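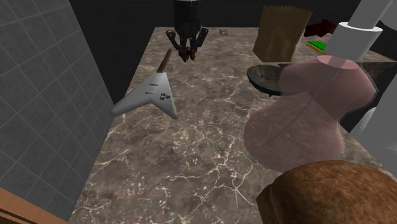
Marble countertop with white veining, set beside a gray tiled wall.

Chege Athletics Association opens nominations for its Honor Roll

The Chege Athletics Association is now accepting nominations for the next class of its Honor Roll. Members, affiliated clubs and former athletes may submit names until the end of March. The new class will be announced in May, and the induction dinner will be held in September at the Skurkiler Hall.

The Honor Roll currently lists 69 athletes, coaches and officials. It covers all track and field disciplines, along with cross country and race walking. Relay teams may be nominated as a single entry, in which case every member who ran in a final will be named on the plaque.

Who may be nominated

Athletes must have been retired from national competition for at least four years. They must also have represented an affiliated club for three seasons or more. Coaches and officials may be nominated while still active, provided that they have completed 15 years of service. Nominations may be made on behalf of deceased athletes, and the Association asks that the family be contacted before the form is sent.

The selection panel has asked that more attention be given to the throwing events and to the women's middle distances, both of which are thinly represented in the earlier classes. Clubs that hold results books from before the merger with the Drorkumia league are encouraged to consult them. Performances over 100 and 800 yards will be accepted as recorded and need not be converted to metric distances.

How to submit

Forms are available from club secretaries and from the Association office. Each form must carry the signatures of two current members and a statement of no more than 487 words. Copies of results, newspaper reports and meet programs may be attached. Originals should not be mailed, as the office is unable to return them. Nominations that were not successful last year remain on file for one further round and do not need to be sent again, although new supporting material may be added.

Archive display

The Stellutance track archive will lend a selection of medals, spikes and race numbers for display during the dinner. Former athletes who wish to contribute items should write to the office before the end of July with a short description of each piece and the year in which it was used. Items will be insured from the time of delivery until collection.

Dinner tickets will go on sale in June. Clubs may reserve full tables of eight, with payment due within one month of booking. Members with dietary or access requirements are asked to state them on the booking form.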